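Big Room, Small Stuff: What I've Learned About Keeping a Double-Height Workshop in Order

Okay so the emails after the pegboard post were all pretty much the same email. Fine for a garage, you said, but what about a big open space with a concrete floor and stairs going up to a loft and no closets at all? I have one of those! I've been in ours for long enough to have made every mistake in it, so let's go through what works, in no order whatsoever.

We're at 1062 square feet on the ground floor, plus the mezzanine. It sounds like a lot. You'd think you could never fill it, and then you look up one afternoon and there's a bicycle wheel on the stairs and you can't find the tape.

Start with the floor

I always start with the floor and work up, which I know is the opposite of what you're supposed to do with dust. I'm talking about clutter first, dust later. Anything standing on the floor has to earn it. Trash bins, yes. Chairs people are sitting in, yes. A box you're going to deal with soon, no, put it on a shelf where it'll bother you at eye level.

Painted concrete is a wonderful floor right up until you drag something across it. Felt pads are useless in a workshop, they pick up grit and then you've basically made sandpaper. I cut squares from an old yoga mat and tape them under the feet of anything heavy before I move it. Takes a minute. Peel them off afterward or you'll trip, ask me how I know.

For washing it, warm water and a small squirt of dish soap, then a second pass with plain water. People skip the second pass and then complain that the floor looks cloudy. That's soap. If it's been cloudy for months, half a cup of white vinegar in a full bucket will help, but test a corner first and don't do it every time.

Scuffs from black rubber come up with a tennis ball on a broom handle (cut an X in the ball, shove the handle in). Jintana Phetsri taught me that one years ago when we were both cleaning a school gym for spending money, and I still get weirdly excited every time it works.

Office chair wheels

Go look at your office chair. Turn it over. I'll wait.

Hair, right? And thread, and those little curls of plastic from packing tape. Chair casters on a hard floor collect everything, and once they're jammed they stop rolling and start scraping, and then you get gray arcs all around your desk. Most casters pull straight out of the base with a good tug. A seam ripper gets the hair off the axle better than scissors do. Wipe, let them dry, one tiny drop of silicone lubricant, push them back in. Don't use cooking oil, please. I've tried it and it turns to glue.

Mesh backs are easier than they look. Vacuum with the brush attachment from behind first, so you're pushing the dust out the way it came in, then do the front. For sticky marks use a damp cloth and press, don't scrub, or you'll get fuzz caught in the holes and have a whole new project.

Stacking chairs: two high, no more

Plastic stacking chairs are the best thing we ever bought for visitors. They weigh nothing and you can hose them down. They also breed. My rule is that if chairs go up on a shelf they go in twos, since one adult can lift two down without doing anything stupid with their back. Five nested together will wedge, and then you're standing on a stool shaking a tower of chairs over your own head.

If they do wedge, run the seam under warm (not boiling) water or leave them in the sun for a bit and they'll loosen. A strip of masking tape on the inside of each leg stops it happening again. White plastic goes yellowish and grubby in the textured bits, so go over it with baking soda paste and a nail brush, then rinse really well. It won't bring back plastic that the sun has baked, but for ordinary grime it's fantastic.

Metal shelves with holes in the uprights

I love these so much. If your shelving has perforated uprights, you own a pegboard already, you just haven't been using the sides! S-hooks go straight in (check the hole size first, I bought a whole bag that didn't fit). Scissors, dust brush, the level, a roll of tape on a loop of string. All the things that would otherwise lie flat on a shelf hogging space.

Other shelf thoughts:

Heavy low, light high. Everyone says it and everyone has a bucket of screws at head height anyway. Our shelves are rated at 200 pounds each and I still keep the top ones for light stuff.

Leave one shelf half full. I mean it. When every shelf is packed, the next thing that comes through the door goes on the floor, and then the thing after that joins it.

Anchor tall units to the wall. If the wall is masonry get the proper plugs, and if you rent, ask first and then do it.

Line the shelf where you keep small parts. I use the Wurkholm ribbed liner, which you can trim with kitchen scissors. A cut-up bath mat does the same job for less.

Long awkward things

Rackets, umbrellas, the spare curtain rod, that one piece of trim you're definitely going to use. Leaning is allowed in my house, but only against the bottom of something solid and only out of the walking path. If it's a racket you care about, get it off a cold floor for the winter and don't lean it on its strings. A couple of the hooks I mentioned, set a hand's width apart, will hold one by the head. Thanakorn Nilsuwan keeps his in a tall kitchen bin with a brick in the bottom, and it looks better than it sounds.

The rag situation

I could write a whole page on rags and maybe in October I will. White ones for cleaning, colored ones for grease and paint, and they don't ever swap sides. The reason I like white for general wiping is that you can see when it's done its job and you should turn it over. Fold it in quarters and you've got eight clean faces to go through. Wadded up in your fist you've got one, kind of.

Wash the white ones hot with no fabric softener (softener makes them smear water around). Anything that's had linseed oil or stain on it does NOT go in the wash or in a pile. Lay it out flat outdoors until it's dry and stiff, away from anything that burns, then follow your local rules for throwing it out. Please don't be casual about this one. Oily rags heat up by themselves in a heap and that's how people lose workshops. 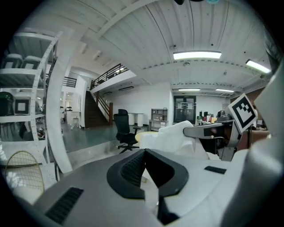
By Usa Sitthichai
Posted August 23, 2018 | Filed under: Workshop, Big Spaces, Shelving

Under the stairs and under the loft

Back to the room! The area below a mezzanine is the bit everyone gets wrong, me included. It's lower and darker than the rest, so it becomes a cave, and caves fill up. What fixed ours was giving it dull, fixed jobs. Bins live there. A small shelf cabinet lives there. I like a pair of tall bins against a wall, same shape and same color, because matching ones look like you meant it. One for trash and one for recycling, and put a label on the lids or you'll be fishing cans out of the wrong one forever.

If you've got an air conditioner up on the wall under a loft floor, don't stack anything high below it. You need to get a stepladder in there for the filter. I rinse the filter in the shower every three weeks in summer, lukewarm water, shake, and let it dry completely before it goes back. If you're running saws or sanding, do it more often than that.

Wooden stairs collect dust at the back of each tread where it meets the riser. A cheap paintbrush, two inches wide, gets in there better than any vacuum nozzle I own. Start at the top. Sweep each step onto the one below and catch the lot at the bottom with a dustpan. For dark wood use a barely damp cloth afterward and dry it right away, since streaks show up on dark stairs like you wouldn't believe. And nothing gets stored on the steps! Not shoes, not a parcel going up later. I was terrible about this until I came down with my arms full one evening and met a toolbox.

Metal railings want a dry cloth first, then a damp one. If you start damp you make a thin gray paste and spread it along the whole length.

Glass doors

Dark glass shows every fingerprint, and in a workshop there are a lot of fingers. Skip the paper towels. I do one cloth wrung out in water with a drop of dish soap, then a squeegee from top to bottom, then a dry cloth round the edges only. Don't do it with the sun on the glass or it'll dry before you get there. Wipe the handles and push plates while you're at it, that's where the prints start.

The desk that eats everything

Every big room has one. Ours is along the wall and I've stopped pretending it'll ever be bare. What I do now is a three-song tidy at the end of the day. Put on three songs, clear until they stop, then walk away. Cups first, then paper, then cables, then whatever I've got time for. Cables get a twist of hook-and-loop tape and go in a shoebox, one cable per bundle. If I put two in a bundle they've married by morning.

Jonas Oberholzer wrote in to suggest keeping an empty tray at one end for things that belong to other people. I've tried it for a month and he's right, it's brilliant, except now people leave me things in it.

A few leftovers

Round tables pull away from walls better than they push up against them. If you've been losing pens down the back of one, roll it out into the room a bit and use the gap for nothing at all.

Frame sitting on a shelf waiting to be hung? Pencil a date on the back. If it's still there when the date comes around, it lives on the shelf now.

Sticky labels on metal shelving come off with a hair dryer and a plastic scraper. Go slow.

Next time I'm doing drawers, and Duangjai Pongsiri has promised me her method for sorting mixed screws with a muffin pan. Send me your worst drawer in the meantime!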